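Print this page | E-mail this article

Let the slow hands teach

In our office at Cakance we have a discussion which comes back every April, when the budget is made. Should a person teach the robot by remote control, sitting at a desk with two levers, or should the person take the gripper in the hand and simply do the work? I am for the hand, and I want to explain my opinion.

With remote control, the operator sees the cloth on a screen but feels nothing. I did it for one season in the Starero project. We recorded 247 foldings of shirts, and we kept 57. The rest were full of waiting, because the operator stopped before each grasp to be sure. A robot which learns from such examples learns also the waiting.

With the hand-held gripper the person moves almost as at home. A padded jacket is a good test. It is thick, it slides, and the sleeve does not stay where you put it. My colleagues who prefer the desk say that a human wrist makes movements the arm cannot repeat. This is true, and I do not want to hide it. In our last collection we had to remove 228 recordings for this reason. But we started with 2,208, so I can live with the loss.

There is a second point, and for me it is more important. The remote station stays in the laboratory, where the table is always the same height and the light is always the same. Clothes are folded on beds. A bed is soft, the cover has its own colors and figures, and the robot must learn which cloth is the jacket and which is not. I would like more teaching to be done in such rooms, by people who fold laundry every week and not only by engineers like me.

I do not say we should throw away the remote station. For heavy or hot things it is still the right tool, and I would not ask anyone to do differently. For clothes, please give the people the gripper and let them work at their own speed. 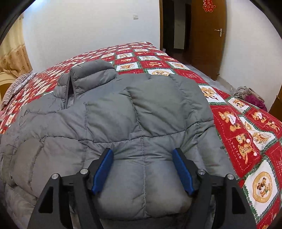
B. Shojaei
Test engineer, Cakance

We use cookies to remember your settings. Accept | Read more

Contact | © Cakance | Back to top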